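Friday, October 25, 2019

I have been looking after the Niditora cell for long enough to have opinions about cable ties, which is a sentence I would once have crossed the road to avoid.

The job came down to me from Anouk Vermeulen, who set the thing up in June and left me a handover note of 40 lines. More than 30 of them concern wiring. The remaining few tell you where the tea is kept. I laughed when I first read it and have since gone back to it most weeks, usually while lying on the floor with a torch in my mouth.

The fault this time was the wrist camera on one of the arms, which had taken to dropping out whenever it felt put upon. The arm would carry on, the picture would freeze, and the log would fill up with the same complaint 100 times over. I blamed the software, the software people blamed the lead, and Sigita Rimkutė at Fleltent asked me very kindly whether I had tried wiggling it.

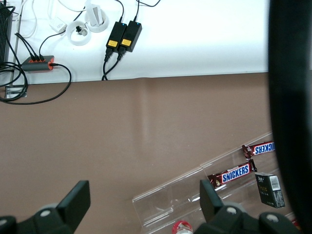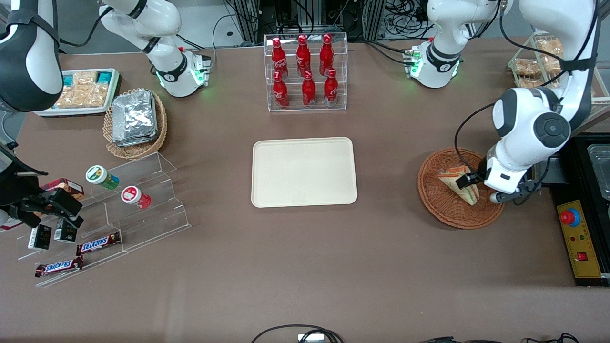 Wiggling, for the record, is a perfectly good test if you do it in order. You start at the wrist and work back towards the wall, one plug at a time, with somebody watching the picture on the screen. Pay special attention to the grey USB hub with the orange ends, as three black leads go in along one side and another comes out of the end and loops down over the brown table, and a loop like that is just asking to be caught by an elbow. Mine, in this case. The plug at the far end had worked itself half out, and the picture came back the moment I pushed it home.

So I have swapped that lead for one with a screw collar and run it behind the panel, where elbows can't get at it. It took nine minutes, plus most of a morning to find the collar.

While the arms were powered down I also wiped the finger pads and nipped up the bolts on both grippers. One was a quarter turn slack. Next on the list is strain relief for the power leads, once the clips arrive from Gallardo. They have sent me the wrong size twice, and very promptly both times.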